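Trolmont Supply Room Checklist, with my comments
Oct 14, 2022

I do this walk before the kitchen opens, and I scribble as I go, so forgive the rambling. The official wording comes first, and whatever I thought goes underneath.

1. Wrap and cutter boxes: outer film intact, blade covered, label readable.
OK. The box has the slide cutter type, and the side strip says the knife is placed in the box, so please look inside before you throw one out! The film on the outside is creased but I'd pass it.

2. Small wire baskets: no bent rods, no sharp ends, nothing stored under them.
OK. I love the black mesh one for the wrap (you can see straight through it, so no digging). Run a finger along the top rim anyway, slowly.
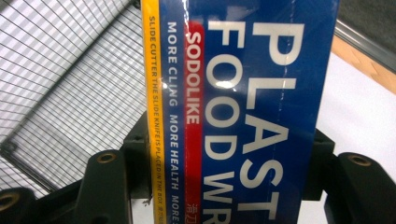
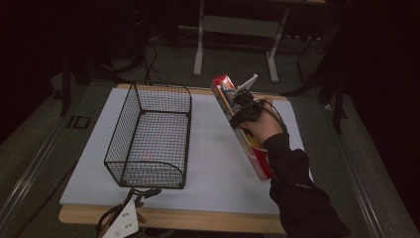 3. Tabletops: edges smooth, no splinters, legs steady.
OK, though I leaned on the table in the Duggan room pretty hard and would like the leg bolts tightened before winter. Wipe the big white board too, both sides.

4. Floor: walkways clear, carpet flat.
Needs work. There's a corner by the Duggan room door that keeps lifting. I taped it in October last year and the tape has given up. I've asked for 20 feet of the proper carpet tape.

5. Upper shelves: nothing heavy above shoulder height.
FAIL, sorry! Somebody put the 5 gallon vinegar jugs up top again. I moved them down. The Rulladell bins can go back up there, they weigh next to nothing.

6. Fire extinguisher: tag current, pin in, path clear.
OK. Tag's good and the gauge is in the green.

7. First aid box: bandages, burn gel, gloves.
Low on the small bandages. Burn gel is fine. I'll add gloves to the next Nistasus order.

Recheck items 4 and 5 before the next delivery comes in.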